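Nivby desk mat, gray

I bought the 68 cm mat in April to cover a scratched desktop. It cost $33 and came rolled in a tube. The corners took two days to lie flat — a few heavy books helped.

The color is a plain mid-gray, a little cool, and it goes with everything I own. Coffee wipes off with a damp cloth. My mouse tracks fine on it.

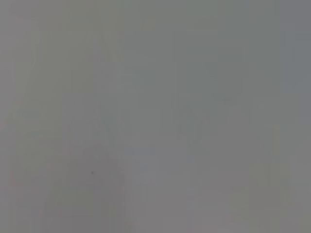
Compared with the Ekstead

The Ekstead mat is thicker but costs $58. I'd buy the Nivby again.

Hanane Ouazzani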